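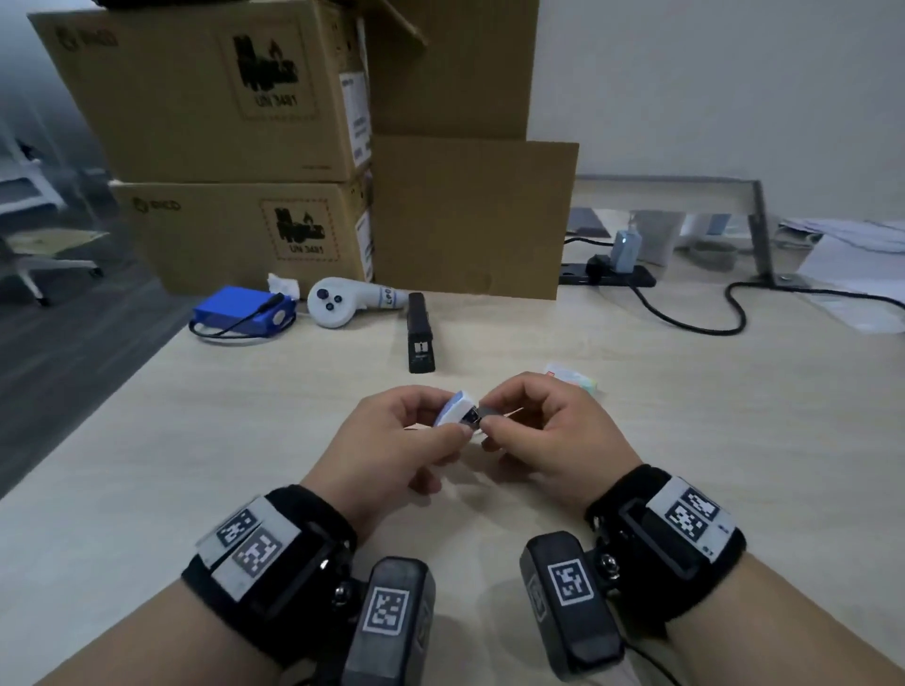

skonder_lab
Estamos a comparar duas formas de obter a pose do pulso para treinar a garra Nultutitz: marcadores fiduciais e comandos de VR. Em tarefas de dedos, prefiro os marcadores. Com dois marcadores em ângulo no pulso esquerdo e um marcador no módulo cinzento articulado abaixo, há quase sempre uma face legível, mesmo com as mãos juntas sobre a peça. Em 811 sequências, perdemos a pose em 91.

Achari_T
91 em 811 é muito. Com os comandos de VR tenho perdas só quando a mão sai do campo.

skonder_lab
Mas com o comando na mão não se pega numa peça pequena entre dois dedos. É esse o caso de uso.

onwood77
Discordo dos dois. O problema é a articulação. Se o parafuso do módulo ganha folga, a transformação entre placa e módulo deixa de ser constante e a garra fecha 2 mm ao lado. Verificaram?

skonder_lab
Verificámos no início de cada sessão - não no fim.

Thenmozhi Lobo
Convém repetir no fim. Na direita, com os marcadores empilhados na vertical, tive mais erro em rotação do que na esquerda. Passei a exposição para 4 ms e melhorou, mas precisei de mais luz.

Achari_T
4 ms com que ganho?

Thenmozhi Lobo
Automático. Vou fixá-lo e repito o ensaio em maio.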